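Give the slow robots a bit of credit

My neighbour Jonas Pichler reckons a robot that takes all arvo to pick up a card isn't worth the shed space. We've had this argument at the Hirton workshop more times than I'd like, usually over his bikkies, and I still think he's got it the wrong way round.

Flat things are hard! You and I slide a nail under a card without thinking. A metal hand has to get its thumb down at the right angle, and if the angle's off, it shoves the thing across the carpet.

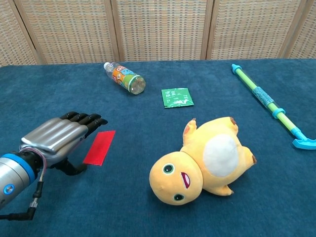
Thumb down beside the red card, bench at Hirton.

Jonas wants it folding his washing by August. I'd be rapt if it sorted a table of odds and ends, a squishy toy here and a drink bottle there, because every one of those needs a different sort of grip (try holding a plushie the way you'd hold a bottle). 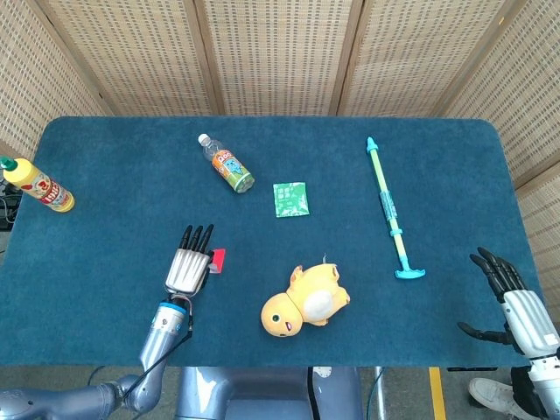
And that's my gripe with the polished clips online. You get seven seconds of the good bit, and blokes like Jonas come away thinking the fiddly part's been sorted for years. I'd much sooner sit through two hours of fumbling in a shared shed, where you can stick your head in and ask why the wrist is doing that. Come down and have a look, Jonas. Bring the bikkies.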